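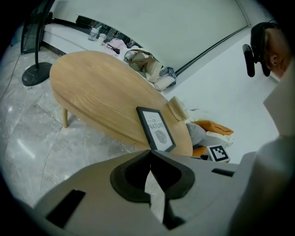 **Gromora oval coffee table – light wood, tapered legs**

Back in stock April. Same table as last year, same top, new leg fixings.

Low oval with rounded ends, no corners to catch a shin on. Warm honey color, grain shows, rim a touch darker than the top. Every top is different so don't expect yours to match the photos line for line. Some come out busier than others. If you want a quiet one, say so in the order note and we'll try – no promises.

**What you get**

- top, fully finished
- legs, screw in by hand
- felt pads for the feet (spares in the bag)
- hex key, for the center brace only

Takes 10 minutes to put together. Do it upside down on a blanket. Hand tight first, all the legs, then go around again. Check them again after 3 weeks or so of use, the wood settles a bit.

**On floors**

Fine on tile, fine on wood, fine on low rugs. Deep pile not so great, it rocks. On polished tile use the pads, otherwise it skates when you lean on it. Light enough for one person to shift for vacuming. 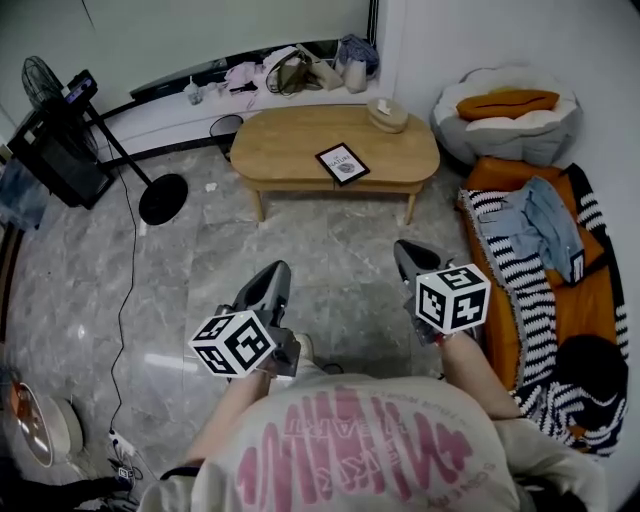 *Gromora oval on gray marble-pattern tile. Small black-framed "Nature" picture and round beige piece on top.*

Frame and the other bits not included. We get asked about the frame a lot – don't stock it, sorry. For something round and beige try the Tefera page, storage section.

**Care**

Damp cloth, dry cloth, done. No spray polish, it leaves a film and the film goes sticky. Use coasters. Rings will come out of the oil finish with a light rub and a dab of Brornora wax, let it sit overnight. The lacquer finish is tougher but you cant spot-fix it, so pick acording to who's using the table.

**Delivery**

Flat box, one piece. Goes out with Pitach, weekdays only. Order by Sunday night for that week's run. Returns 14 days, in the box please, with the leg bag. Missing leg bag is the usual holdup.

Spare legs sold singly, part no. 700. Say which finish, oil or lacquer, they don't match each other.

Larger size – not before fall. Matching side table discontinued, a few tops left, no legs. Ask.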